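Four Months With the Grenov Picking Bin: Worth the Money?

Posted in Gear & Budget, by Bello Mohammed

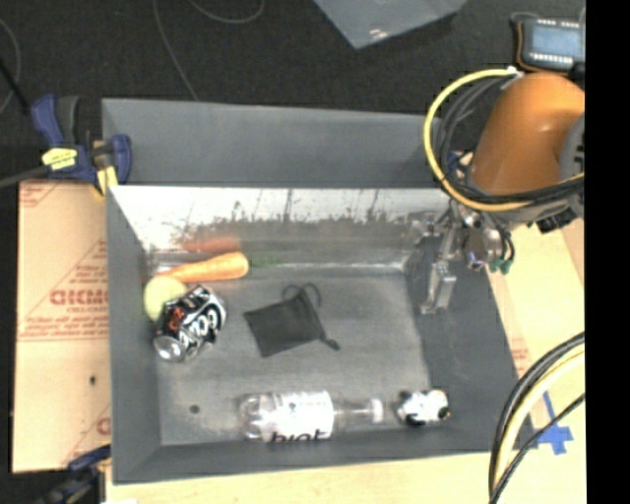

Mixed-item picking in the gray bin, clamped to the bench.

I put off buying a proper bin for our picking cell for way too long. When you've just signed for an arm, a gripper and all the cabling, a gray box feels like the one place you can save a bit! So we started with storage totes, and they flexed and slid all over the bench, and every time one moved we had to redo the calibration. Sharon Athumani, my boss and the person who approves everything with a price on it, finally asked me how many hours I was spending on that. I added it up and it came to 23 in April alone. We ordered the Grenov the same afternoon.

It cost us $294 with shipping. Stestura sells one a little bigger for a little more, and I nearly went that way, but their lead time was awful and I wanted to get going.

First, what I like. It's stiff. The walls slope, so round things and bottles tend to roll back toward the floor where the gripper has a chance at them (our totes had straight sides and we lost a lot of picks in the corners). It's also big enough for a real jumble – we throw in a carrot, a crushed can, a drink bottle, a little plush toy, a drawstring pouch, whatever's on the shelf – and there's still space for the fingers to get down between things.

Now the grumbles. There are no mounting holes. None! At this price I expected at least a flange with a couple of slots. We use bar clamps, and they hold fine, but they stick up at the corners and I had to add them to the collision model. Budget $40 for decent ones and don't get the bargain kind.

The bigger complaint is the shiny back wall. Under our overhead lights it glares bright white along the top, and it reflects whatever is sitting near it, so you get a smeary orange ghost of a carrot on the metal. Our vision software did not love that. It scuffs too, and ours has plenty of scratches now. I'm pricing matte film from Prolteck, and if you're planning a cell from scratch I'd put that in the quote on day one.

Would I buy it again? Yes, with the clamps and the film on the same order. I'm giving it 4 out of 5. Sharon has already okayed a second one for the Maihi project, and I've asked Grenov whether they'll drill the base for us before it ships. No answer yet.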